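We use cookies to improve your experience on this site. By continuing to browse you accept our use of cookies. Accept | Learn more

Print this page
E-mail this page

Call for Contributors: Émigré Newspapers and Periodicals Before the First World War

The Kleinschmidt Library for the History of the Press, Stondow, invites applications from researchers, translators, and experienced readers to take part in a cataloging and research project on newspapers and periodicals published by political exiles between 1880 and 1914. The project is carried out jointly with the Brolau Institute for Migration History.

The Cluvov Collection, which forms the basis of the project, consists of 86 bound volumes and a quantity of loose issues, subscription lists, and printers' correspondence. The titles are mainly in Russian, Polish, Yiddish, and German. Many ran for less than a year, and several are not recorded in any published bibliography known to the Library.

Contributors will be asked to:

- read and summarize assigned issues in one or more of the collection's languages
- identify editors, printers, and regular correspondents, including those who wrote under pen names
- record changes of title, address, and price
- prepare one signed essay of no more than 500 words per title for the online guide
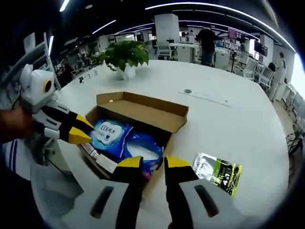
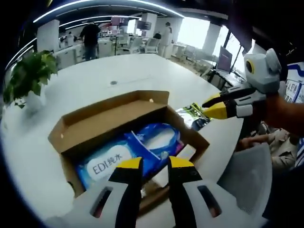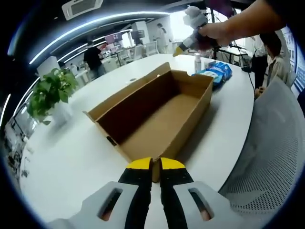 Open cardboard box on a white table, three views.

Applicants should have a sound reading knowledge of at least one of the languages listed above and should be able to write clearly in English. Familiarity with pre-reform Russian spelling or with Fraktur type is desirable. An academic degree is not required, and applications from independent scholars and graduate students are welcome.

Work begins in August and may be carried out at the Library or from home using digital copies. Each contributor is expected to complete 60 hours over the course of the project. An honorarium will be paid in 2 installments - the first on acceptance of the opening set of summaries, the second on delivery of all essays. Travel to the closing workshop in Brolau will be reimbursed at the standard rate.

Contributors retain copyright in their essays and grant the Library and the Institute the right to publish them in print and online. Summaries and catalog entries remain the property of the Library.

Applications should include a letter of interest, a resume, a writing sample in English, and the name of one referee. Materials should be sent as a single file to the Research Office and must be received by 5 p.m. on the last working day of May. Late or incomplete applications will not be considered. Applicants will be notified in writing of the outcome - normally before the end of June.

Related items

Reading Room Hours and Registration
Guide to the Cluvov Collection
Travel Grants for Visiting Researchers
Exile Printing Houses: Workshop Program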